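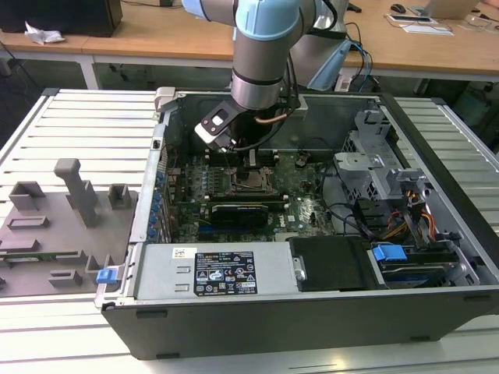 제6호

데스크톱 분해 셀 규칙 이야기, 이번 호는 다들 기다리던(저만 기다린 걸 수도 있지만) 그리퍼 진입 높이 편입니다! 지난 호에서 작업대 고정 얘기만 하다가 끝났죠. 오늘은 메인보드 위로 들어갈 때 지키는 것들을 쭉 풀어볼게요.

제가 Trerora 작업장에 와서 제일 먼저 받은 게 로봇 티칭 펜던트가 아니라 종이 규칙집이었어요. Stuart Nuttall이 쓴 초판인데 여백에 연필 메모가 본문보다 많습니다. 2022년 2월 17일에 개정판이 나왔고, 지금부터 쓰는 건 전부 개정판 기준이에요.

규칙 4.1, 접근은 위에서 수직으로. 케이스를 눕혀 놓고 위에서 똑바로 내려갑니다. 비스듬히 들어가면 드라이브 케이지나 그래픽카드 모서리에 손목이 먼저 닿아요. 시뮬레이션에서는 잘만 지나가던 경로가 케이블 한 가닥에 걸리는 걸 보고 나면 이 규칙이 진심으로 좋아집니다.

규칙 4.2, 대기 높이. 케이스 벽에서 가장 높은 데를 기준으로 약 100mm 위를 대기점으로 잡습니다. 보드 기준이 아니고 벽 기준이에요! 초판에는 "부품 위"라고만 적혀 있어서 사람마다 다르게 읽었고, 그 문장 하나 고치자고 회의를 참 길게도 했어요.

규칙 4.3, 케이스 안쪽으로 들어간 뒤에는 초당 200mm를 넘기지 않는다. 소켓 근처에서는 훨씬 더 느리게 가는데 그 값은 셀마다 따로 적어 둡니다. 답답하다는 분들 많죠. 저도 처음엔 그랬고 지금은 그 느린 구간 보는 걸 제일 좋아해요. 팔이 숨 참고 내려가는 것 같거든요 ㅎㅎ

드러난 CPU 소켓은 규칙집에서 한 장을 통째로 씁니다. 요지는 간단해요. 그리퍼를 소켓 위에 세워 둔 채로 프로그램을 고치지 말 것. 고칠 게 있으면 대기점으로 올리고, 모드 바꾸고, 그다음에 고친다. 이 순서는 예외 조항이 없습니다.

질문 주신 분 계셔서: 네, 레버도 손대기 전에 상태를 기록해요. 열림, 닫힘, 확인 불가. 셋 중 하나만 적을 수 있게 칸을 만들어 뒀는데 "확인 불가"를 넣자고 한 게 신의 한 수였다고 생각합니다. 예전 양식에는 그 칸이 없어서 다들 애매하면 닫힘에 체크했어요.

규칙 5번대는 전원입니다. 케이스를 작업대에 올리기 전에 전원 코드를 뽑고, 뽑은 사람이 이름을 적고, 다른 사람이 한 번 더 봅니다. 두 사람 확인이에요. 혼자 남은 시간에는 이 단계에서 멈춥니다. 파워서플라이는 어떤 경우에도 뚜껑을 열지 않고 통째로 빼서 따로 보관하고요. 라벨 쪽이 위로 오게 두면 나중에 분류하기 편해요.

케이블 얘기 하고 싶어서 손이 근질근질했습니다. 규칙집에서 제가 유일하게 직접 쓴 조항이 이거예요!! 5.6, 손목에 묶인 배선은 팔을 끝까지 돌려 본 다음에 고정한다. 보기 좋게 바짝 묶어 놓으면 마지막 관절 돌릴 때 당겨져요. 여유분은 팔 바깥쪽으로 뺍니다. 케이스 안으로 늘어지는 쪽은 무조건 다시 묶기.

그리고 케이스 안의 케이블. SATA 선이 보드 위로 둥글게 지나가는 경우가 흔한데, 우리 규칙은 "경로 위의 선은 부품으로 친다"입니다. 치울 거면 치우는 작업을 따로 등록하고, 안 치울 거면 피해 가는 경로를 짠다. "살짝 스치는 건 괜찮다"는 문장은 초판에 있었다가 개정판에서 빠졌어요. 빠진 거 발견하고 혼자 박수 쳤습니다.

픽스처 플레이트는 케이스 옆, 같은 작업대 위에. 3D 프린트 홀더는 금이 갔는지 교대할 때마다 손으로 눌러 봅니다. 자리를 옮겼으면 좌표도 다시 잡고요. "조금 밀린 것 같은데 그냥 쓸까요?"에 대한 답은 규칙집에 아주 굵은 글씨로 있습니다. 아니요.

참, Jendent 쪽 규칙집이랑 비교해 본 것도 재미있었어요. 거기는 속도를 구간별로 안 나누고 공구별로 나누더라고요. 그리퍼를 자주 갈아 끼우는 곳이면 그쪽이 더 맞을 것 같아요. 우리는 같은 그리퍼로 오래 가는 편이라 구간별이 외우기 쉽고요. Fothergill에서는 둘을 섞어 쓴다는데 표가 너무 커서 벽에 못 붙인다고 합니다 ㅋㅋ

비상정지 버튼 점검은 작업 시작 전에 매번. 눌러 보고, 팔이 멈추는 걸 눈으로 보고, 풀고, 기록. 지난번에 어떤 분이 "매번은 과하지 않나요" 하셨는데 저는 이 루틴이 좋아요. 커피 내리는 거랑 비슷한 느낌? 하루가 시작되는 소리가 나요.

아직 못 정한 것도 적어 둘게요. 작업 중에 옆 테이블에서 노트북으로 로그를 보는 사람, 이 사람은 셀 안에 있는 걸로 치나요 밖에 있는 걸로 치나요? 지금 규칙집에는 "팔이 닿는 범위"로만 되어 있는데, 일어나서 한 걸음이면 들어오잖아요. 저는 안으로 치자는 쪽, Stuart는 바닥에 선을 긋자는 쪽입니다. 다른 작업장은 어떻게 하시는지 진짜 궁금해요. 답글 주시면 다 읽습니다!

6월에 Flernotgate에서 하는 모임에 규칙집 인쇄본 들고 갑니다. 연필 메모까지 그대로 복사한 버전이에요. 고칠 데 보이면 거기다 바로 써 주세요, 볼펜도 괜찮아요.

다음 호는 나사 분류 트레이. 나사 얘기로 한 호를 다 채울 수 있냐고요? 이미 초안이 넘쳐서 줄이는 중입니다.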